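Pererbridge, December. Colour of the sky like dishwater. Inna Kobzar hadn't slept, not properly, not since the siren at 3.

She'd put bowls out on the table. The good checkered cloth under them, the pink one with the fruit. Soup soon, if the gas held. 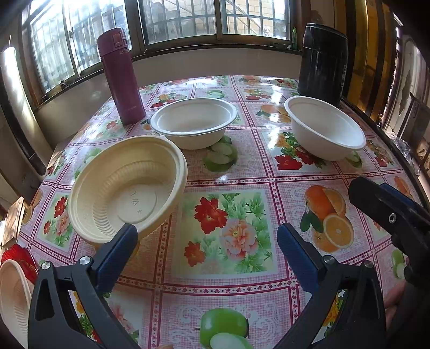

## The cellar list

Marichka Zinchenko came down the steps with snow on her collar and the list in her glove. Two hundred names last winter. Fewer now. Gone to Clidell mostly, to cousins, to anywhere with a bus.

"They hit the substation."

"Which one?"

"The one by the school. Grokport's dark too, all the way to the harbour."

Inna kept cutting onions. Sirko under the bench, nose on his paws, ears going. He always knew before the phones did.

"Did you get hold of your mum?"

"Once. Nine seconds. She said the windows went and then she said did I eat."

"Did you?"

Marichka laughed, sort of. Sat down on the potato sacks. Her boots were wet through and she didn't take them off. Neither of them took their boots off anymore.

Upstairs a door banged, only the wind. Both of them looked at the ceiling anyway.

## Later

The thump came while the pot was still on. Far off. Then one not far off, and dust in the onions, and the torch rolling away under the shelves. Inna had her arms round the dog. She couldn't remember crossing the room.

They waited. Roughly 50 breaths, she tried to hold the number and lost it.

"Marichka."

"I'm here."

"The gas."

"Still going. Can you beleive it."

Blue flame in the dark, tiny. Inna picked grit out of the soup with a spoon. Then voices on the steps, the Clidell road people, kids in coats over pyjamas, someones gran being carried down in a kitchen chair.

"Is there any left?" the gran said.

"Haven't started," said Inna, and went looking for the ladle.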